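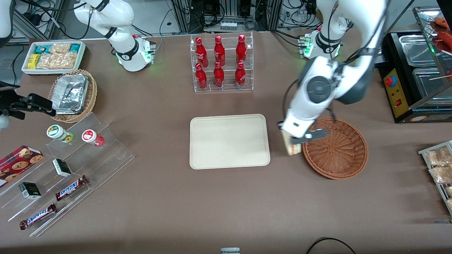 Ticket : paniers du coin collation, site de Beaulieu
Statut : en cours
Ouvert un jeudi, 9 h 15

Bonjour à toute l'équipe de Prerkham, et merci d'avance pour votre patience, je sais que je suis un peu bavarde !

Nous avons reçu à Beaulieu les paniers ronds en osier de la gamme Fatdale, ceux que nous avions choisis ensemble pour la table des collations. Ils sont vraiment jolis. Seulement, depuis la livraison, le panier brun-rouge laisse de petits brins sur les emballages, et les sandwichs en ressortent avec des miettes de vannerie collées dessus. Rien de grave, mais quand on sert une pause à 40 personnes, ça se remarque.

Ce que j'ai déjà essayé :
– brossage à sec, deux fois, dehors : mieux le premier matin, puis retour des brins ;
– chiffon à peine humide, séchage toute une nuit : pas de changement ;
– une serviette en papier au fond : ça marche, mais elle glisse dès qu'on prend un sandwich.

Le présentoir transparent à gradins, lui, ne pose aucun souci, et les sachets de biscuits restent sur le plateau blanc, donc tout va bien de ce côté.

Réponse du support, 11 h 40
Bonjour, et merci pour tous ces détails ! Quelques paniers du lot 4000 sont partis de l'atelier de Cirnberg sans leur dernier ébarbage. Pourriez-vous retourner le panier et regarder s'il y a une étiquette cousue sous le fond ? En attendant, gardez-le pour les produits emballés et évitez d'y poser du pain nu.

Ma réponse, 14 h 05
Étiquette trouvée, c'est bien le lot 4000. J'ai mis un torchon plié à la place de la serviette et il tient beaucoup mieux – je le garderai sans doute, même après l'échange. Pouvez-vous m'envoyer 2 paniers de la même teinte ? Le bon de retour peut partir à l'accueil, quelqu'un y est jusqu'à 17 h.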